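The Year I Started Wrapping Early

By Bit-na Ahn
Wednesday, December 12, 2018
14 shares | 3 comments

My mother wrapped presents on the floor of her bedroom with the door shut and the radio on, and for years I thought that was simply how it had to be done. You sat on the carpet until your feet went numb, you lost the scissors under the paper, and you came out two hours later with tape on your sleeve and a bad temper. I did it that way myself well into my thirties, usually on the 23rd, usually after ten at night.

This year I am done already. I know how that sounds! I have been insufferable about it at work.

What changed is that back in August I cleaned out the hall closet and found a bag of paper left over from last Christmas, and the Christmas before that, and one roll with little gray geese on it that I bought when we still lived on Petow Street. I moved the whole lot to the shelf over the washer, where I have to look at it every time I do a load of towels. So whenever I bought something, I wrapped it that same week. A puzzle in September, a pair of slippers in October, and so on.

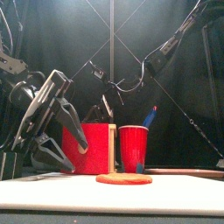
I also gave up the floor. The kitchen counter is the right height for me and the light is better, and if I do it after breakfast on a Saturday there is still coffee in the pot. My aunt Ji always wrapped standing up, come to think of it, and her corners were so sharp you felt bad opening anything from her. She'd run her thumbnail down every crease and then look at it for a second before she went on. She used very little tape. I use a lot of tape.

Her other habit was saving the paper. We all had to open things slowly while she sat there with her hand out, and then she would iron it (truly, on the low setting, with a dish towel over it) and back it went into the drawer. There was a sheet of red foil that went around our family for seven Christmases, getting a bit smaller each time. By the end it was only good for a paperback or a bar of soap. I think my cousin has it now, and I'd like to ask her for it, but I don't know how you bring up a thing like that.
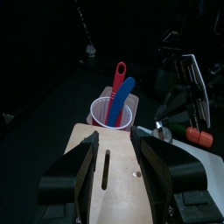
The one trouble with wrapping early is forgetting what's in there. I have a soft lumpy one in green paper that could be the scarf for Lieven or could be the scarf for Lieven's mother, and I was so pleased with the ribbon that I never wrote a tag. I've squeezed it several times. Lieven says to just give it to the dog, who will be happy either way. So now I keep a list on the back of an envelope, inside the cupboard door next to the takeout menus, and I've started penciling initials on the bottom of each package where they won't show.

As for ribbon, I've gone back to plain cotton string. The curly kind never curls for me — I drag the scissor blade down it and it either snaps or hangs there like a wet noodle. With string you can tuck in a bit of rosemary from the yard, and it smells lovely for a day or two. Don't do that part early. I did, in October, and had to vacuum under the bed.

Still to come: the gingerbread, which is a whole other post, and the cards, which I haven't even bought.

3 comments

Marjo: We had a foil sheet too! Ours was blue. My grandmother wrote the year on the back every time it got used.

quiltsandtea: It's the scarf for his mother. It's always the one for the mother.

Lieven Mulder: The dog would like it noted that he is still available.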